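Anidier Tape Archive: Data Card
Vetus, release 6. Last edited August 1, 2020.

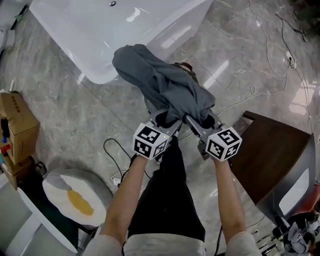

4 min read

What's in it

Vetus is a catalog of 273 demo tapes sent to the Anidier, a small venue that booked heavy bands and kept every cassette it was ever mailed. Each tape gets one row and each song gets one row. The audio isn't included. We asked the bands we could find, and most of them would prefer their first demo stay in the box, a view we came to share after a few evenings of listening.

Files

tapes.csv holds one line per cassette: band name as written, band name as we think it was meant, town, tape length, condition, and whatever was on the label.
songs.csv holds the songs, with running time, tempo, tuning, and subgenre.
letters.txt holds the cover letters, typed out with the spelling left alone. Addresses and phone numbers are gone.
logos/ holds scans of band logos. Where a logo couldn't be read by anyone in the room, the file is named by tape number and the band name is left blank until somebody writes in.

How it was made

Tapes were played on a Thoroddsen deck that runs slightly fast. We found this out at tape 100. Everything before that was played again on the same deck after a repair, and the tempo column was redone. The tuning column was not, so for the first 100 tapes treat "a little sharp of D" as D.

Running times include count-ins and feedback but leave out talking. One band talks for longer than it plays. That tape is flagged in the notes.

Subgenres

Bands were allowed to name their own. We kept their wording in genre_raw and made a tidier version in genre_clean, which has far fewer values and has caused all of the complaints so far. If you need to know whether a song is death-doom or doom-death, genre_raw will tell you what the band believed that week. genre_clean says "slow."

"Progressive" was assigned only if the song changed time signature on purpose. This was a judgment call.

Known problems

Two bands called Cincombe sent tapes. They came from different towns and, going by the letters, each knew about the other. They are cincombe_a and cincombe_b, in order of arrival, and the letters don't mean anything.

Drummers are undercounted. Many tapes list a drummer who is plainly a machine, and a few list a machine that is plainly a drummer having a bad day. We copied what the label said.

Live recordings made at the Anidier sound like they were made inside a filing cabinet. The condition column describes the tape, so these can still score "good."

Dates are patchy. A label that says "new demo!!" was not treated as a date.

What it's good for

People have used earlier releases to look at song lengths, tape trading between towns, and how logos get harder to read as a band gets better. It is a poor guide to what heavy bands sounded like in general. It covers bands that wanted to play one room, owned a stamp, and believed the booker would listen all the way to side B.

Please don't use it to rank bands. Someone did this with release 4 and we had to answer the mail.

License

Free to use and share with credit to Vetus. Letters and logos still belong to the bands, so ask before you put one on a shirt.

Fixes

Send corrections with the tape number in the subject line. If you played on one of these tapes and want your name removed, say so and it will come out in the next release, due in September. The download is capped at 1000 rows per request, because the server also runs the venue's ticket page and has opinions about sharing.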